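Ticket 263 – La vista de la cabeza sale inclinada en el simulador
Estado: abierto otra vez
Proyecto: Kiker (robot de dos brazos, taller compartido de Tasdale)
Abierto por: Güven Sarıgül
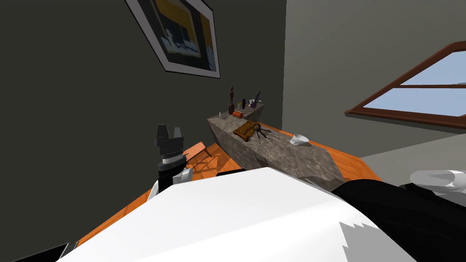 El horizonte debería estar horizontal, que para eso se llama así. Arranco la escena de la cocina con la configuración de siempre, el robot carga, los dos brazos responden y la vista de la cabeza sale como si el edificio se estuviera hundiendo por un lado. La física no se ha enterado: el cuenco sigue en la encimera y las llaves también. Si de verdad estuviera torcida la habitación, ya lo tendríamos todo en el suelo.

Versión del simulador: Surska, rama de noviembre
Modelo: el Kiker completo, cabeza nueva
Se reproduce: siempre

Lo que he probado:

1. Reiniciar. Ya, ya. Igual.

2. Cargar la escena sin robot, con la cámara libre. Paredes a plomo. La escena queda absuelta y le debo una disculpa a quien la montó.

3. Mirar la gravedad. Apunta hacia abajo, como en Tasdale.

4. Volver a la cabeza vieja. Sale recta. Así que es la cabeza nueva, o sea, mi cabeza nueva.

5. Poner a cero el giro del cuello en el fichero de articulaciones. Ya estaba a cero. Lo he vuelto a poner a cero, con más convicción.

6. Imprimir la orientación de la cámara respecto al cuello. Sale un alabeo de 29 grados que yo no he escrito en ninguna parte.

Comentario de Bakalis:
¿Exportaste el soporte desde el modelo de la pieza impresa? La pieza va girada en la cama para ahorrar soportes. Si exportas con esa postura, el giro se queda dentro del sistema de referencia y la cámara lo hereda.

Respuesta de Güven:
Exporté desde la pieza impresa. Llevo dos tardes depurando el motor de render de un programa con 4,000 archivos y el fallo estaba en el mío.

7. Reexportar el soporte desde el ensamblaje. Alabeo: 0. Vista recta. Cierro.

8. Reabro. Con la vista ya derecha, el brazo izquierdo sube la pinza donde debe, pero al pedirle el cuenco se va a un lado. La calibración mano-ojo se hizo con la cámara torcida, 1,000 muestras, todas muy coherentes entre sí y todas inservibles.

Pendiente:
– borrar la calibración antigua (borrarla, no renombrarla a «calib_vieja_buena»)
– repetir las muestras con el soporte corregido
– añadir un aviso al arrancar si el alabeo de la cámara no es cero con el cuello en reposo
– comprobar la cabeza de verdad antes de atornillarla, por si la pieza también salió con opiniones propias

Lo de la calibración lo dejo lanzado esta noche. Que no toquen el ordenador del fondo, por favor.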